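This site uses cookies to keep you logged in to the list archive. By continuing to read you accept our cookie policy. Accept / Manage settings

Re: [home-energy] Switching off at the wall, and the Valtano plugs

Corinne Brannigan wrote on Monday:

> Hello all. Following the talk in June I bought a set of 4 of the
> Valtano plugs and put them on the kettle, the toaster, the telly
> and the microwave. The leaflet says a typical household wastes
> a tenth of its electricity on things left plugged in, and that the
> plugs pay for themselves in a year. I am keen on the idea of the
> list doing a bulk order through Stelletti, who say they will knock
> a bit off if enough of us want in. Has anyone any reason not to?
> I know a few of you are doubters but I would like to hear it
> before I ring them back.
>
> Corinne

Corinne, I am one of the doubters, so you may as well have it from me.

I don't dispute that some things draw power when they are doing nothing. I have an old hi-fi amplifier that is warm to the touch with its front light off, and that one does get switched off at the wall. What I dispute is the tenth. The leaflet doesn't say whose household it was, how long they measured for or what was plugged in. I wrote to the address on the back and asked. I had a friendly reply thanking me for my interest in Valtano and attaching the leaflet.

So I did my own sums. We used 3730 units last year, two of us at home most of the day, gas heating, electric oven. A tenth of that would be 373 units, which means something sitting there drawing over forty watts, day and night, all year. I went round with the plug-in meter and could not find anything like it. The box under the telly was the worst. The broadband router comes next, but I'm not turning that off and neither are you. The microwave takes a trickle to run its clock. The kettle took nothing at all that the meter could see, and I left it on the meter for a weekend.

My cheap meter isn't much good at very small readings, I'll grant you. Even so, if it can't see the kettle then the kettle isn't what is wrong with the bill.

Then there is the toaster, which I feel quite strongly about. A plain one has a lever and a spring, and when the lever is up, the elements are not connected to anything. It is off. You can put the cleverest plug in the world on it and it will still be off. It only uses electricity when you are making toast, and when you are making toast you presumably want it to.
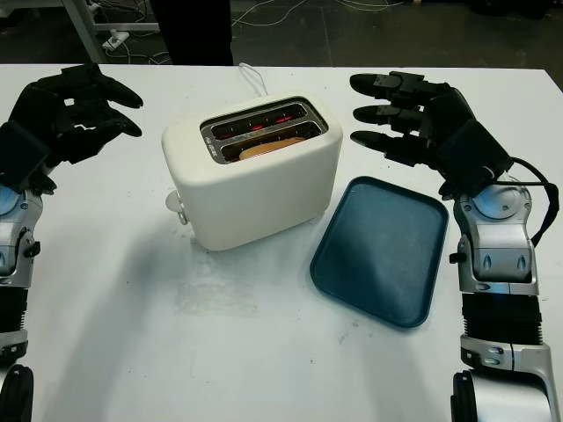 Toaster in use, elements glowing. This is where the money goes.

A few minutes of that in the morning uses more than ours would use at rest in a year, as far as I can tell, and I can't see how a plug helps with that. If you wanted to save on toast you would eat less toast. I don't intend to.

The plugs themselves use something too. They have to stay in touch with the house wifi so that your phone can talk to them. The leaflet gives no figure for this. I borrowed one from my neighbour and the meter flickered between nothing and one watt, so call it somewhere in between. On the telly you might come out ahead. On a kettle or a toaster you have taken a thing that used nothing and put a thing that uses something in front of it.

I'd also want to know what load they are rated for before putting one on a kettle or a heater. It ought to be printed on the plug. If it isn't, I would take it off the kettle tonight. I had a cheap timer go brown round the pins some years ago on a fan heater, and I have been careful since.

On the bulk order, I have nothing against Stelletti. They were perfectly decent over the draught strip. But "a bit off" isn't a price, and "enough of us" isn't a number. Could you get both in writing before anyone puts money in? Some of us remember the Fudenia radiator foil, where the discount turned out to be off a price that had gone up the week before. I still have two rolls of it in the loft if anyone wants them.

As for paying for themselves in a year, that depends wholly on the tenth being right. Take the tenth away and put in what I measured, and I can't get it under several years for the telly one. The other three never pay back. I would be glad to be shown where I have gone wrong. My workings are on the back of an envelope but I can type them up.

If people want to spend an evening on their electricity, there are duller things to look at first. When we got the old chest freezer out of the garage our yearly use fell by 483 units, and that was one appliance, half empty, with a seal I could put my fingers through. The tumble dryer is the other one. Ours is a Ruiz-Ortega, bought second-hand, and one full load of towels makes a nonsense of everything I have written about standby. We hang things up when we can — my wife would say when I remember.

And do read your own meter. The supplier had us down for 1194 units over a quarter when we had used well short of that, and it took three phone calls to put right. No plug would have spotted it.

I'm not trying to pour cold water on it for the sake of it. If you like being able to turn the telly off from bed, that is a good enough reason to buy one, and I'd leave it on the telly. I just don't think the list should put its name to the tenth until somebody can say where it comes from.

If anyone has a better meter than mine, one that reads properly below a watt, I would like to borrow it for a week. I can collect.

Regards to all, and do let us know what Stelletti say.

Get the list digest in your inbox every week. Enter your email address to subscribe. You can unsubscribe at any time.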